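Otra vez a vueltas con el maíz

Wed 27 April en la agenda decía "llamar al del tejado", y en vez de eso me pasé la tarde buscando semillas de maíz dulce. Así vamos. El tejado sigue igual y yo tengo dos sobres nuevos encima de la nevera, tan contenta.

El año pasado ya os conté el desastre: sembré pronto, vino una semana fría y no asomó casi nada. Luego resembré deprisa, en una sola fila larguísima pegada a la valla porque quedaba bonita, y las mazorcas salieron desdentadas, con cuatro granos por aquí y un hueco enorme por allá. Me lo explicó después Jannik Ackermann, que lleva media vida peleándose con el viento en su parcela: el maíz se poliniza por el aire, y en una fila suelta el polen se va a donde le da la gana. Hay que ponerlo en bloque, apretadito, que las plantas se echen el polen unas a otras. Yo venía de los tomates y esas cosas no las había pensado en mi vida.

Este año va en cuadro, al fondo, donde estaban las habas. He elegido dos variedades. Una es Furcombe, que según el sobre es temprana y no crece demasiado (ya veremos, que los sobres prometen mucho). La otra es Paju, más tardía, y me la llevé por el nombre, lo reconozco. Como se cruzan con mucha facilidad, la Paju irá a la tierra ya entrado junio, a ver si así no coinciden en flor. Si alguien lo ha hecho y le ha salido mal, que me lo diga ahora y no en septiembre!
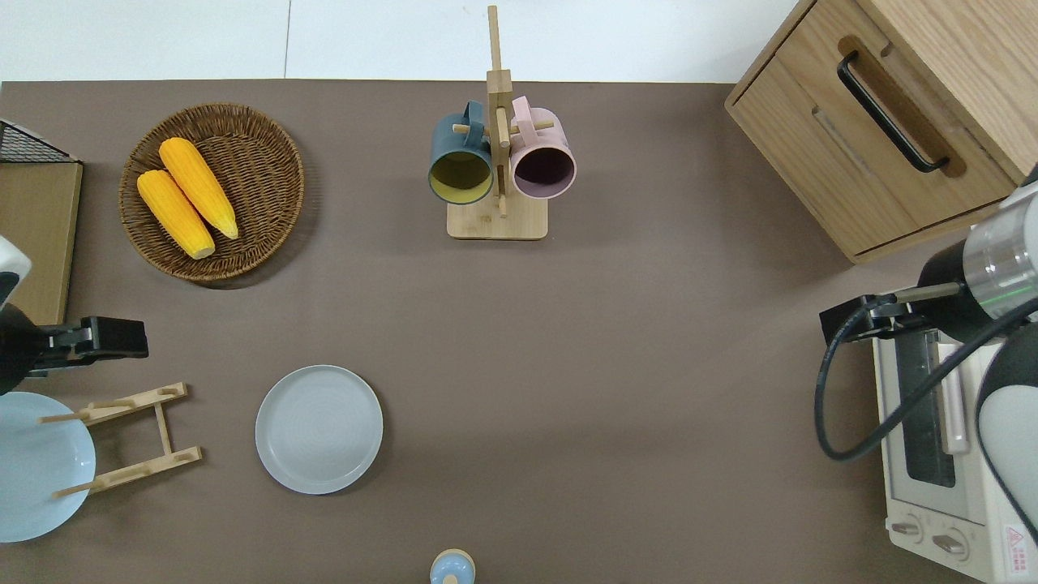
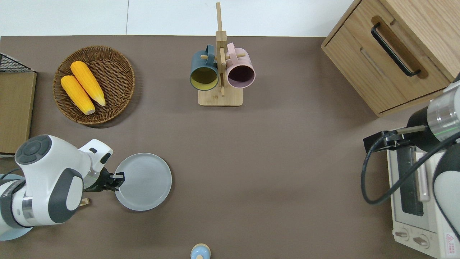

Dos mazorcas en su cesta de mimbre.

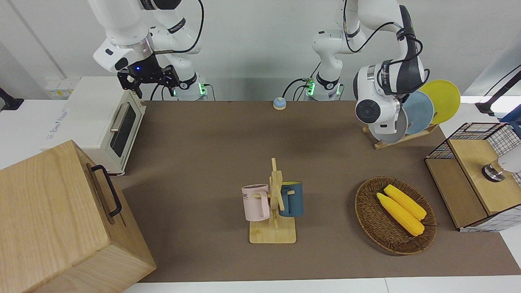
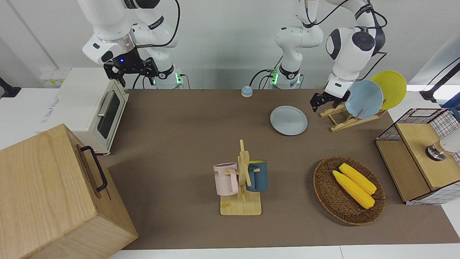 Y luego está el asunto de comérselo, que es por lo que una se mete en estos líos. En mi casa se cocía con sal y durante una eternidad, hasta que el grano se ponía duro como un botón. Ahora lo meto en agua hirviendo sin sal, unos minutos, y la sal se la echo en el plato con mantequilla. También lo hago en el horno a 200 grados, envuelto en sus propias hojas, mojadas antes bajo el grifo, y sale con un sabor como a tostado que me vuelve loca. Lo único es que las barbas se quitan mucho mejor después, así que no os peleéis con ellas en crudo.

Lo de la mantequilla admite variantes. Con lima y pimentón picante está buenísimo. Con queso fresco desmigado también, aunque se cae la mitad y acabas recogiéndolo con el dedo. Probé una con miso que leí en una revista y no me convenció nada, demasiado salada para algo tan dulce.

Si os sobra alguna mazorca cocida, desgranadla con el cuchillo, siempre de arriba abajo y apoyada en una bandeja, que si no encontráis granos detrás del frigorífico en Navidad. El grano se congela de maravilla. Y con los zuros hago caldo: un buen rato a fuego suave con cebolla y una hoja de laurel, y tenéis la base para una crema estupenda.

Me queda por resolver el riego. La manguera no llega hasta el cuadro de las habas y estoy mirando un goteo de Grornell, el sencillo, pero no sé si la presión del grifo del patio dará para tanto. El sábado mido la distancia y os cuento. Y al del tejado lo llamo mañana, prometido.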